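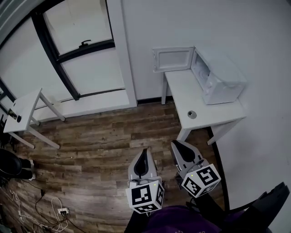 Nolum side table with cable hole, white

Small-space furniture / Tables / Nolum

In stock. Price 179, delivery worked out at the checkout.

I started making the Nolum because I couldn't find a plain white table that would hold a microwave and leave me enough floor to walk past it. Everything I looked at was either a desk pretending to be a kitchen table or a trolley on wheels that rolled off when you pulled the microwave door (mine got as far as the fridge once). So I drew one up, had it made, lived with it for a winter, changed the legs, and have been selling it ever since. If you've got a rented room, a studio, an annexe or an office corner where people want hot soup at lunchtime, this is the one I'd point you to.

It's a simple thing: a flat white top, four slender white legs and a round grey grommet set into the tabletop. I'm fond of that grommet! It lets you drop a lead straight down through the top, so you can have a kettle or a radio at the front of the table without the flex dangling over the side where a knee will find it. The hole takes an ordinary plug if you feed it through at an angle, pins first.

What goes on it

Mostly microwaves, going by the emails I get. Do measure yours before you order, and measure it with the door open as well as shut, as that's the bit people forget. A side-hinged door usually swings out to the left and it needs room to go all the way back, or you end up sliding your plate in sideways and slopping gravy on the turntable. I like to have the microwave set well back on the top with a strip of clear table in front of it. That strip is where the hot bowl goes while you shut the door with your elbow.

Check your microwave's own leaflet for the air gap it wants at the back and sides, too. They vary a lot, and a table shoved hard against the wall makes it tempting to shove the oven hard against the wall as well.

Other things I know people keep on theirs: a printer, a sewing machine, a bread bin and toaster, a fish tank (please don't, see further down), seed trays in spring.

Sizes and weights

Top: 800 mm wide
Legs: 4, screw-on, with adjustable feet
Finish: white top, white legs
Cable hole: round, grey grommet with removable cap
In the box: top, legs, bolts, hex key, a paper sheet with the drawings on

The fish tank business: water is far heavier than it looks, and it slops about. I've only ever tested the Nolum with kitchen and office things and I won't tell you it's fine for a tank. If you need something for that, Skominel do a proper steel stand and I'd rather you bought theirs.

Putting it together

You want a soft surface and a bit of patience. Lay a blanket down and put the top on it, face down. Start all the bolts by hand and leave every one of them a little loose until the last leg is on, then go round and tighten them. I did my first one leg at a time, fully tightened, and the fourth wouldn't line up for love nor money.

Turn it over with a second person if you've got one handy. If you haven't, tip it onto the long edge first and walk it round. Don't drag it upright on two legs, they're slim and they don't enjoy being used as levers.

The feet screw in and out. On floorboards, or plank flooring with a bit of texture to it, you'll nearly always need to give one foot half a turn. Press on each corner, see which one dips, sort that one out and press again.

Where to stand it

Against a wall is easiest, and if there's a skirting board the back legs will stop at that, which leaves a sliver of a gap behind the top. I've come to like the gap. Leads can go down it and you can get a cloth in. If it drives you mad, a bit of white edging closes it up.

Think about where your socket is before you settle on the spot. Leads that come out underneath and wander along the floor are the thing I'd fix first in any small room. Run them along the edge where the floor meets the wall, or clip them up under the tabletop. I sell a bag of stick-on clips that suit it, though the ones from any hardware shop work just as well.

For a window I'd go for the smaller table in the range, the Nolum Petite. Same white, same thin legs, only with less top to it. It's nice with a pair of them in one room, the big one for the cooking bits and the little one for a chair and a cup of tea by the light. They don't have to match exactly, and mine don't stand in line either.

Looking after it

Warm water, a drop of washing-up liquid, a soft cloth. Tomato sauce and turmeric want wiping up the same day or you'll be scrubbing. No bleach creams, no scouring pads. Pop the cap out of the grommet once in a while, you would not believe the crumbs.

Hot pans need a mat. A bowl out of the microwave has been all right on mine, but a pan straight off the hob will mark it and I can't replace a top for that.

Questions I get a lot

Does it come in other colours? Not at the moment. I did a small run in grey through Jaramillo and it sat in the warehouse looking sorry for itself, so white it is.

Can I get a spare leg? Yes, singly or as a set. Write to me with your order number and tell me whether it's the older leg or the newer one. The newer one has a little groove near the top.

Can I have the hole somewhere else? Sorry, no. The tops arrive from Stosia already cut.

Is it wobbly? With the bolts tight and the feet set, mine isn't. Give the bolts another nip after the first month, as they settle a bit.

Do you take it back? Unused and in its box, yes, and you pay the carriage. If it turns up damaged, take a photo before you unpack any further and send it to me that evening if you can, the courier is fussy about timings.

Orders and stock

I've sent out 3,794 of these now and I still pack the bolt bags myself, so if you're a bolt short it's my fault and I'll post one the next morning. The next batch of the Petite is due in September. You can put your email in the box and I'll drop you a line when they're on the shelf.

Goes with: Nolum Petite window table, spare grommet and cap, stick-on cable clips, replacement feet (set of 4)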